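Why did the robot squeeze too hard?

A robot hand has no skin. To know how firmly it is holding something, it needs a force sensor, a small part that turns a push into a number. At the Jerura lab, the control program reads that number 1000 times a second. If it goes above 300, the motor must stop closing.

In June, the motor did not stop. The sensor on a Wulby gripper had a loose wire, so its number stayed at 66 however hard the fingers pushed. The program read 66 and kept closing. The bottle buckled, the cap popped off and water ran into the motor housing.

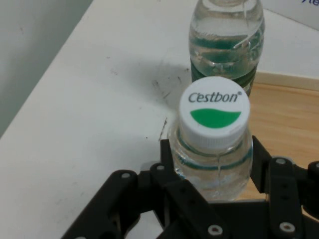

Black gripper fingers on both sides of a water bottle.

Engineers call this a stuck reading. It is harder to catch than a missing reading. When a sensor sends nothing, the program knows there is a fault. When it sends the same believable number again and again, the program needs a second way to check.

The repair had two parts. The wire was replaced and clamped. Then a new rule was added to the program: if the fingers are moving against an object and the number does not change, cut the power. The team tested the rule with 1000 practice grips, unplugging the sensor wire partway through 954 of them. The power was cut each time.

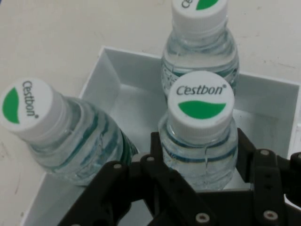

Seren Hughes asks whether a person could just press the red stop button instead. A person can, and the button is still on the wall, but a finger motor can crush a bottle before a human hand gets there. The button is the backup. Keep your own fingers outside the yellow line while the motor light is on.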